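Tidy-up hands wanted for short-let flats — Trarketti Housekeeping

Trarketti looks after 80 furnished flats that people rent for a month or three while they work out what they're doing with their lives. When they leave, they leave things. We are looking for two part-time people to go in afterwards and put each place back to how the inventory claims it was.

The work is bins, floors, shelves, bedding and the long hunt for the other sock. You'll fold what can be folded, stand boxes back where they belong and decide whether a thing is rubbish or somebody's treasure. We have been wrong in both directions. Kjell Skjelbred once spent an afternoon on the phone about a jam jar of buttons.

You'd start in January, up to 16 hours a week, mornings mostly. Pay is 1,000 a month after tax for the full hours, paid on time, which we mention only after working elsewhere. Bus fares are covered. Gloves and bags come from us, music comes from you.

We'd like you to:
be able to carry a rolled rug down two flights without taking the lampshade with it
know that a bottle and a tissue go in different bags
lock the door behind you
write a note someone else can read

Experience in hotels or care homes is welcome. So is having raised children, or been a messy one. You don't need a driving licence, though Femke Van Wijk, who draws up the rota, will love you a little more if you have one.

A typical corner on a typical morning:

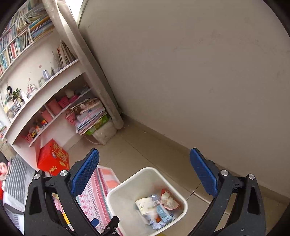
Paper cup, plastic bottle, wrapper, tissue. Sort the bin, then see to the rug.

If you looked at that and felt a faint itch to get on with it, please write. If you felt nothing at all, we also have a vacancy in accounts.

Send a few lines about yourself to Gemechu Negash at the Trarketti office, Galtine building, second floor, or drop them through the letterbox. No CV needed, and please no poems — we had one last year and it rhymed "grout" with "grout". Chosen applicants do a paid trial morning with Joris Prins, who is quieter than he looks and takes his coffee break very seriously.

Posted 10 December 2023. Reference 809.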